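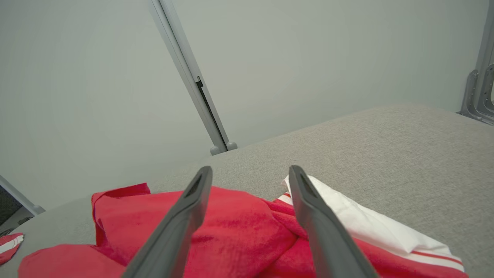 Wrist camera, looking down at its next problem.

20 January 2021

Cold in the workshop again. The heater at Turnimine does one corner and the robot has it, so I spent the evening in a coat with my sleeves pushed up, which is a stupid way to wear a coat. Vrabec was perfectly comfortable.

Goal for tonight, copied from the whiteboard in Dehua's handwriting: "pick up ONE garment and put it down FLATTER." I like how little that asks. In May the whiteboard said "full laundry cycle incl. sorting," with a drawing of a smiling sock. We've wiped off everything except the sock.

Started with the wrist camera. I moved the mount back 19 millimeters last week so that both fingertips would stay in view when they close. They do now. They also take up a good part of the view when they're open, and you end up looking at the cloth through the gap between them like somebody peering through a fence. Ritva thinks this is fine, as the gap is where the interesting part happens. I think she says so because she wrote the grasp code and the grasp code only looks at the gap. We agreed to leave it alone, mostly out of dislike for the four little screws involved.

The trouble is red on red. A heap of red fabric under our lights is one big soft blob, and the edge finder wants edges. It loves a stripe. Give it a thin red stripe on white and it will lock on with total confidence, whether or not the stripe is anywhere near something you'd want to pinch. I watched the debug window put its little green cross on stripe after stripe while a perfectly good fold stood up right beside it. I have worked with people like this.

Turned the exposure down. Better on the folds, worse on the bench, which went the same gray as the wall and stopped existing as far as the software was concerned. Turned it back up halfway. Wrote the number on tape and stuck the tape to the monitor, next to the other tape.

Fingers

New fingers are on all round. The old ones were blunt, and on cloth they behaved like a pair of mittens. The new ones taper, with rounded tips so they don't snag, and a slot near the end where a rubber pad is supposed to go one day. I printed them at Thaddäus's place because our printer is still in its moody phase. He charged me one dinner and a lecture on infill.

They pinch nicely. They pinch a bit too nicely. At the old grip setting of 800 the left hand took hold of my sleeve (the coat, see above) and would not give it back, and I had to reach the stop button with my elbow while Dehua looked for his phone to film it. No footage exists. Grip setting is now 30 percent of what it was and will stay there until I've forgotten about this.

Also redid the strain relief on the right wrist. The connector had worked itself half out again, which explains the "intermittent software bug" I complained about for two pages last week. Apologies to the software. The cable now has a proper loop of slack above the motor. It looks untidy and it stays plugged in. The left one I only pushed in hard with my thumb and looked at sternly.

Vernon Sawatzky dropped by from the woodshop side to ask whether it could do jeans yet. He asks every time. I said not yet, and he nodded as though he'd won something.

Two hands, one basketball kit

Around eight we moved on to both arms. Dehua had brought the red Bulls set, jersey and shorts, for the test. I'd have voted for something plain, but big lettering turns out to be useful to a person watching the monitor: if you can read which way the word runs, you know which way the thing is lying without having to think. The robot gets nothing out of it. It doesn't read, and it has no opinion on Chicago.

The plan was that the right hand holds the jersey down while the left sees to the shorts. Holding down is the most underrated job in laundry. You don't notice you do it. Your other hand is just there, leaning on things, and then you build a machine with two arms and find you have to write "lean on it" in code, with a force limit and a timeout and a decision about what happens if there is nothing there to lean on.

Ritva wrote the leaning. First version treated the bench as a rumor and tried to go through it. The padding forgave us. Second version stopped politely in the air a little above the cloth and reported success. Third version touches down and presses, and the finger stays where it was put. I was so pleased that I made everybody look at it for much longer than it deserved. 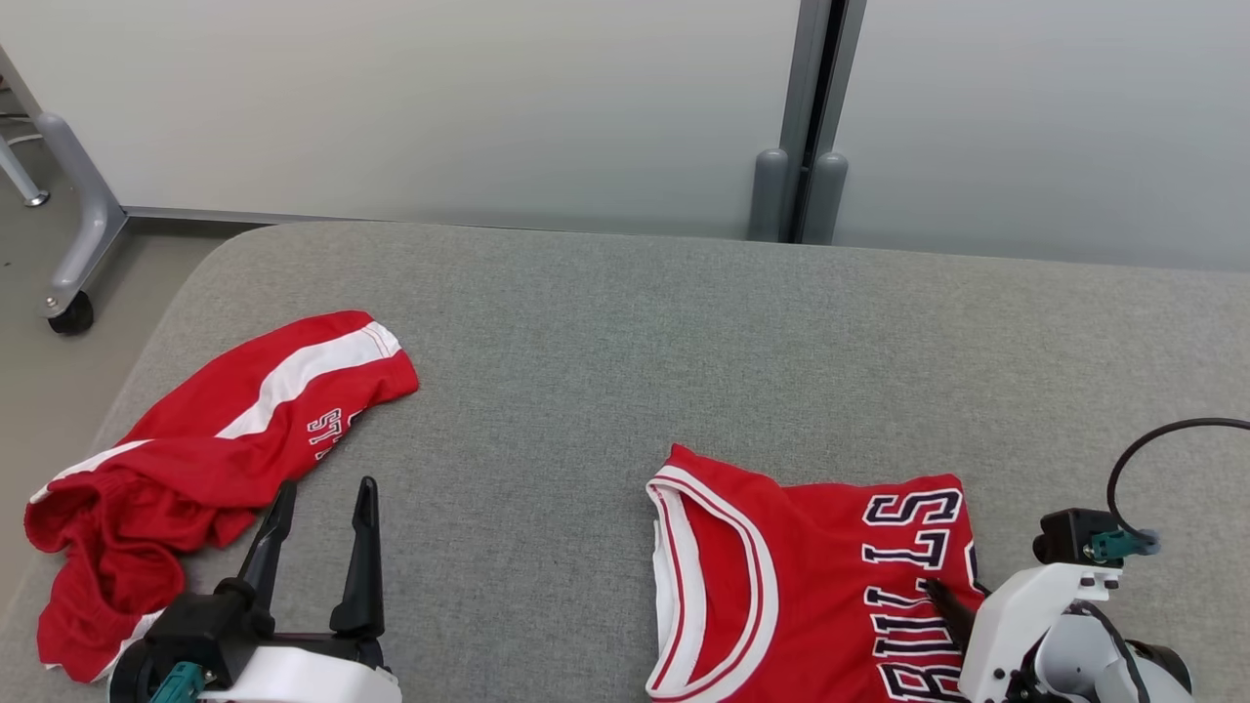 What went wrong, in the order I remember it

The shorts. Shorts are two tubes sewn to a bigger tube and they resent it. The waistband puckers up into a ruffle and the fingers will happily grab one layer of that, or both, or the lining. The log makes no distinction. "Grasp OK," it says, every time, like a waiter.

The side stripe. See above under stripes. The green cross went to it at once.

Reach. The left arm gets awkward when the work is close in to the bench edge, and the elbow starts hunting for somewhere to be. I could raise the base or move the bench. The bench is heavy. I will raise the base.

Me. I had the left and right camera feeds swapped on the monitor for most of an hour and gave Dehua a series of very firm instructions about the wrong hand. He followed them all. When I found out he said he'd assumed I was trying something.

Log says 166 attempts since we started keeping count. I'm not writing down the other column. Chantal Marchand is coming over from Prastport with the bigger power supply and she reads this thing, and I would like her to bring the power supply.

To do before next time

Raise the base. Rubber pads for the finger slots, if Thaddäus can be talked into soft filament and I can be talked into cooking again. Ask Ritva whether "Grasp OK" could be made to mean something. Relabel the monitor feeds L and R in letters even I can't miss. Proper strain relief on the left wrist too, before it gets ideas.

Find out who ate the last of the good crackers.

Powered down at half past ten with both arms parked. Dehua took his kit home to fold it himself, and did it while talking to me, on his knee, without looking at it once. I found that a little tactless in front of the robot. Walked back by the canal with my coat finally doing its job. One cuff has a neat pinch mark in it that I don't think is coming out.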